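9 min read · 80 shares · 20 comments

4.2 Soft packs, loose bags and the trouble with small paper goods

When we began asking people how they put their shopping away, we expected to hear mostly about food. We had a whole page of questions about refrigerators and what goes on which shelf, and we did get good answers to those. What surprised us was how often the talk drifted, usually over a second cup of coffee, to paper goods: napkins, toilet rolls, and above all the soft packs of tissues that come several to a bundle and then have to live somewhere once the bundle is open. Ruth Taipe, who carried out most of the home visits in Medura, wrote in her field notes that people seemed almost fond of the subject, and that they would get up from the table to show her where the tissues were kept before she had finished asking.

We think there is a good reason for this fondness. Food has a place that is more or less decided for you by the cold and by the size of the shelf, but a tissue pack can go anywhere — a drawer, a basket in the hall, the side pocket of a diaper bag, the bottom of a soft bin under the stairs. It keeps for a very long time and it weighs next to nothing. The decision is therefore a free one, and free decisions tell us a great deal about how a household likes to run itself.

Across the diaries we collected in Medura and Coris there were 2727 entries that mentioned putting something away, and 1513 of those concerned an item that had been taken out of its outer wrapping first. Small paper goods turn up again and again in this second group. Once the outer wrapping is gone, a neat brick of packs becomes a handful of separate, slippery little cushions, and the person holding them has to think again about how they will sit together. Orlando Yupanqui, reading through the Coris diaries, noticed that the word "slide" came up so often that he gave it a code of its own, and we have kept that code in the final scheme.

Two ways of dealing with the sliding were common. In the first, the packs are stood on end, close together, in something with firm sides, such as a shoebox or a drawer with a divider. People who did this liked being able to see every pack from above, and they tended to take the front one and push the rest forward. In the second, the packs are laid down in something soft, and whoever put them there simply accepts that they will settle as they please. This second way was more common in homes with small children, where the container was often picked up and moved from room to room during the day and a hard box would have been a nuisance (or a bruise!).

We should say a little more about soft containers, as they are not much discussed in the earlier writing on home storage that we know of. A soft bin changes shape with its contents. Its walls lean in over whatever is at the bottom, its seams make little ridges on the floor of it, and small things tend to gather against those ridges. People were well aware of this and had worked out their own habits. One mother in Coris told us she always laid her tissue packs in a row before anything else went in, "so they have company," and then put the bigger things on one side. Another preferred to drop them in last and give the whole bin a gentle shake.

There is also the question of which face goes up. A soft pack usually has a pretty side and a plain side, with the product information and the barcode on the back, and we had supposed that most people would turn the pretty side up without thinking. In practice they rarely minded. Engelbert Berchtold, who helped us sort the written comments, found only a few remarks about it, and most came from people who wanted the opening flap where a thumb could find it in the dark. Figure 3 has packs lying in a row on a pale, softly ridged floor, one of them with the label side showing.

Figure 3. Tissue packs in a row, the leftmost with its barcode and Chinese-language label facing up.
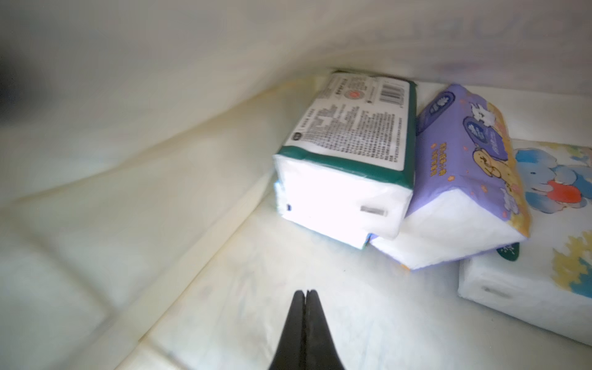
4.3 Who puts it back

Finding a place for the packs is one matter, and returning a half-used one to that place is quite another. Sveva Dal Bello raised this with us in May, after her first round of visits, and we added a short set of questions to the later diaries because of it. In most homes the person who chose the spot was also the person who went on using it, while everyone else left their half-used packs on whatever surface was nearest. The exceptions were homes where the container stood in the open, by a door or next to a sofa, and we return to those in the section on hallways.

This site uses cookies to remember your reading settings. Accept | Manage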